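4.2 Who fills the feeder, and when

I went into this part of the study thinking the birds would be the complicated half. They weren't. The chickadees at our yards did more or less what chickadees do everywhere, and it was the people who gave me trouble. So this section is mostly about people, and about what their habits did to my visit counts.

We had 80 households signed up on the Flirnunholm side of the river, and each one agreed to keep a single tube feeder stocked with black oil sunflower from October until the snow was gone. "Stocked" was my word on the sign-up sheet, and I should have picked a better one. To some folks it meant topping off every morning before work. To others it meant filling the thing to the brim and not looking at it again until it was bone empty, which in a cold snap can be a matter of days. Mabli Wogan, who ran the phone calls with households, started sorting people into "toppers" and "dumpers" in her notes, and the names stuck (sorry to any dumpers reading, you were very good sports about it).

What I wanted to know was whether a feeder that goes empty now and then loses its regulars. There's an old worry among backyard feeding people that if you let the seed run out, the birds will leave for good, or worse, that they'll starve. I grew up hearing it from my grandmother, who once drove home early from a wedding to fill a feeder. I don't think our data can say much about starving, and I'm going to stay away from that. But it can say something about leaving.

Birds were banded in the fall with colored leg bands, and Joon-young Ko and Seo-ah Myung did the watching, always in the first two hours of daylight, always from inside the house if the owner would let them in. A visit meant a bird landing on the feeder, whether or not it took a seed. If it flew off and came back, that was a second visit. We argued about that rule for longer than I'd like to admit - Joon-young wanted a gap before we counted a bird again, and he may well have been right. I come back to it in 4.4.

Dumper feeders did lose traffic when they ran dry, no surprise there. Banded birds stopped landing on them, usually by the second morning. A few would still swing by, perch, look down the tube and go. Then the owner would refill, and the regulars came right back! At most yards the same color combinations were on the feeder again on the next watch. I had honestly braced myself for weeks of nothing, and instead Seo-ah was sending me messages at breakfast with band codes in them.

The slow yards were the ones with no cover. If a feeder stood out in the middle of a lawn, far from any shrub or low branch, it took longer for birds to pick it up again after an empty stretch. I'd love to give a clean number for this, but the open-lawn yards were also mostly newer houses, with newer feeders and owners who hadn't fed birds before, and I can't pull those apart with the sample I have. Ha-neul Wi ran the model with and without house age and the cover effect shrank both times we added it. It didn't vanish. I'd call it likely and leave it there until somebody does it properly.

Seed brand turned out to matter more than I'd planned for. We handed out Pollolby sunflower at the start so everyone would be on the same thing, but people ran out and bought whatever was at the store, and a handful switched to a mix with a lot of red millet in it. Chickadees toss millet on the ground. So at those yards you get a busy-looking feeder with a bird flinging seed over its shoulder, and a very happy crowd of juncos underneath. For the visit counts I dropped any watch where we knew a mix was in the tube. There may be others we didn't know about. I asked people to save the empty bags, and most of them forgot, as I would have too.

One more thing about the dumpers, and it's really I-seul Han's observation. She noticed that the house finches behaved differently from the chickadees after a refill. Chickadees came in ones and twos, grabbed a seed and left. Finches arrived in a bunch and sat there, and as long as they sat there nobody else got a perch. On a feeder with six perches that can shut a chickadee out for a good part of the morning. So some of what looks like "birds haven't come back yet" in the raw counts is really birds in the lilac, waiting their turn. We started writing down waiting birds in midwinter, which means the early half of the season doesn't have them, and I've kept the two halves separate in the tables for that reason.

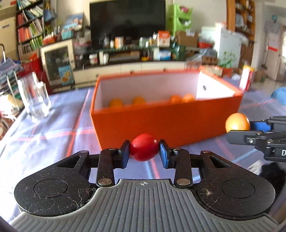
Figure 7. Small red ball held between the finger tips of a hand-held gripper.

Predators were around, of course. A Cooper's hawk worked the Bestelau end of the study area for a good chunk of the winter, and every feeder along that street went quiet at the same time, full or not. I took out watches on any morning when the hawk was seen. That's a blunt way to do it. A hawk that came through at dawn, before anyone was at the window, would leave us with a quiet feeder and no explanation, and I'm sure that happened. It should hit toppers and dumpers alike, though, so I don't think it tilts the comparison.

Cats I can't say the same about. Topper households were more likely to have somebody home all day, and so were cat households, and there's overlap. We asked about cats on the sign-up sheet but only whether people owned one, when what I needed was whether any cat at all came through the yard. One neighbor's big orange tom, Jin, shows up in the comments from four different houses. If I ran this again I'd ask the question the other way.

Putting it together, I'm comfortable saying that a short empty spell didn't cost these yards their regular chickadees, at least in a neighborhood where the next feeder is a few houses down. That last bit matters a lot. Our birds always had somewhere else to go. Out past the edge of town, with one feeder at the end of a long road, I wouldn't want to guess, and the next section goes through the three rural yards we did manage to watch.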